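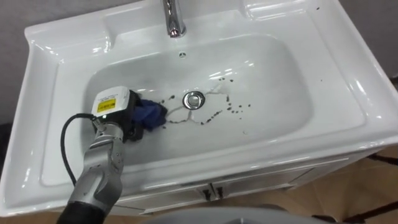 Opening (keep it short, they've just had lunch)

Hi everybody, thanks for coming back in. I'm going to talk for a while about names. Specifically, how you name a small business when every good name is gone, your cousin has opinions, and the sign guy wants an answer by July.

Quick show of hands: who here has already registered something they kind of regret? (Wait. Let them laugh. Mine goes up too.)

The long list

When I started my soap company I had 219 names in a spreadsheet. I am not proud of this. I'd wake up at 3 a.m. and add another one. Lots of them had "pure" in them. A scary number had "bloom."

I got it down to 14 by reading every name out loud over the phone to my mom, who has a bad connection and zero patience. If she asked me to repeat it, it was out. I still think that's the best test there is, and it's free!

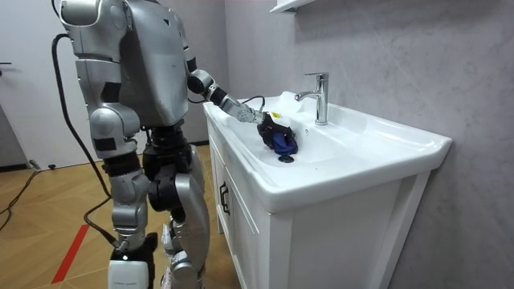 The names that made it past my mom were Kevel, Bamura and Curnum, plus some I've blocked out. They all sounded fine. So next I tried them in the spot where a customer would really run into them, and for soap that's the bathroom. Think of a plain white vanity, and a bottle sitting on it at six in the morning. You're half asleep. Can you read the label? Would you remember it at the store? Kevel passed. Curnum looked like something you'd take for a cough.

(If they're laughing, tell the story about the label printer. If not, skip ahead.)

Saying it vs. spelling it

People who hear your name have to be able to type it. Bamura is lovely to say, and I was all set to go with it, but I asked folks at the farmers market to write it down and got two m's, a "moora," and one person who wrote "Samara" and walked off happy. That hurt.

Then there's the other side. My favorite noodle place is called Lương, with all the marks on the sign, and they never dropped them to make it easier for people like me. I spelled it wrong for a year and I still found them every time, so take my spelling rule with some salt. A name that really belongs to you can get away with a lot.
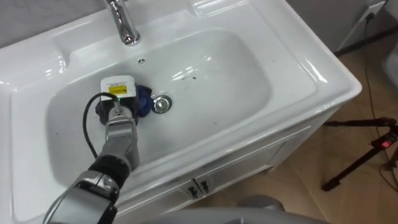
And it helps if the food is that good, obviously.

Money part (slow down here)

I spent 70 dollars on web addresses I never used. Buy 2, tops. One for the name you love and one for the name you'd live with. Then give it a week before you order anything with ink on it.

Also check your state's business register before you check whether the handle is free. I did it backwards and had a logo for a name I couldn't have.

Wrap up

So I went with Kevel. My cousin still doesn't like it. He buys the lavender one.

Questions, then remind them the handouts are by the door and the parking stamps are at the front desk.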